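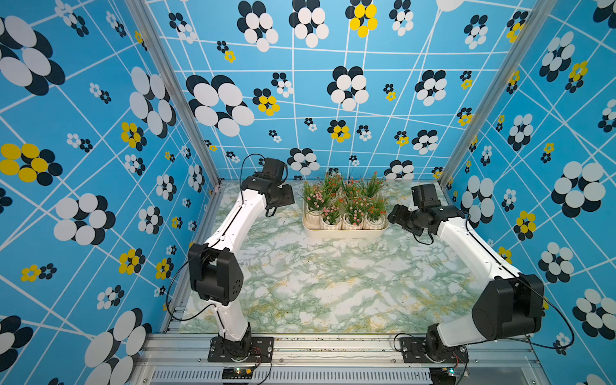

Cell 2, plant tray at the back wall, both arms near it. Patterned wallpaper on three sides, marble-look top.

Wed 4 August

Carrying on with the houseplant chore. The question from Beryl is still the one on the whiteboard: could a pair of bench arms look after a tray of plants in someone's kitchen without a person stepping in. Her list has move the tray, turn it, take one pot out, put one pot back, wipe under it. We have been at the first two for a while. Today was mostly the third.

Setup
Left and right arms on their own plates at the front rail. Tray against the back wall, centered by eye, which put it a bit nearer the right gripper. I left it there. A kitchen tray won't be centered either. Artificial plants in the small white ribbed pots. Nothing else on the top. Cables as before, tied along the links. Green LEDs on both front boards.

Wallpaper is the blue one with the crooked grid and the black, white and yellow flowers. Freya wanted the busiest background we own for this task, and the blossoms printed just above the tray are about as unhelpful as she hoped. The foliage overlaps them.

Model is the Stonum checkpoint, trained on 800 demonstrations, of which 200 were recorded with this wallpaper up. The rest are plain gray walls.

Tray slide
Both grippers to the short ends of the rim, pull toward the front, stop. 30 tries. 26 good. Of the four bad ones, three were the left gripper arriving late, so the right one started pulling alone and the tray yawed until the left corner touched the back wall. One was a miss over the rim on the right, jaws closed on air, arm carried on as if it had hold of something. Force reading was flat the whole way. The policy doesn't look at it.

Chelsea's late-arrival fix (hold at contact until both sides report load) is in the branch and not in what I ran. Merge before the next session.

Tray turn
Same grasp, half turn on the tabletop. 30 tries, 19 good. Weak point is the regrasp in the middle. The arms have to let go and swap sides, and the rounded corners of the tray give the jaws very little to bite on. Afiq suggests squaring up on the long side first and accepting a slower cycle. A person does this in about two seconds with one hand and no thought. Our good ones average 41 seconds.

Single pot out
Right arm only, front row, any pot. Left arm parked. 30 tries.

Clean lift, pot set down upright on the marble: 11
Lifted, set down tipped over: 5
Took hold of leaves and no pot: 8
Knocked a neighbor: 4
No grasp: 2

The leaf grabs are the interesting ones. Approach height is set from the depth estimate, and the grass tufts read as a surface. The policy closes at the top of the tuft. With these plants that gives a short tug and a slip. With a real plant it would be a handful of leaves on the counter, so I am scoring it as a failure even on the two occasions where the pot came up with the tuft.

I don't think the wall is to blame for those. Ran a short check with a gray sheet clipped over the back wall, ten tries, got three leaf grabs. Close enough to the same rate that I won't chase it. The wall does seem to matter for the side-to-side error: with the pattern up, the pre-grasp point wandered toward the printed flowers twice, both times on the yellow and black ones. Two is not a result. Freya has the logs.

Back row
Not attempted. The wrist has no room to come in over the front row with the current jaws. Wendy has drawn a narrower pair and will print them at Hebden.

Pot back in
Three tries at the end of the afternoon, none of them good. All three came down on the raised rim. Stopped there; the right shoulder was getting warm, and I would like to know why before running it longer.

Where this leaves the chore
Sliding the tray: nearly usable, if somebody is within reach.
Turning: works in the lab, too slow and too fussy about the corner.
Pot out: no.
Pot back: no.
Wiping: waiting on all of the above.

Beryl asked for one line for the Kotlow call. Mine would be that the arms can shift the furniture and can't do the gardening. She may want to phrase it differently. They will ask about watering. We have not put water anywhere near this cell and I would want the boards on the front rail covered before we did.

Small things
Debris in the front rail grooves again. Vacuum it, don't blow it out, the vent slots are directly underneath.
Episode counter stood at 2,705 when I shut down. It includes aborted runs, so don't quote it as training data.
Ultomix cable ties: nearly out. Wendy ordering.
Left gripper cable makes a high loop on the way back from the wrist. It hasn't caught on anything yet. Check it during the half turn, where the wrist rolls furthest.
Mark the tray position with tape before anyone moves it.

Next
1. Merge hold-at-contact, repeat the slide, same count.
2. Right shoulder temperature log, arm idle and then arm loaded.
3. Pot out with approach height taken from the pot rim. Afiq to label rims on the existing recordings, front row only.
4. Narrow jaws when they arrive.
5. Book the cell for September if Beryl still wants real plants.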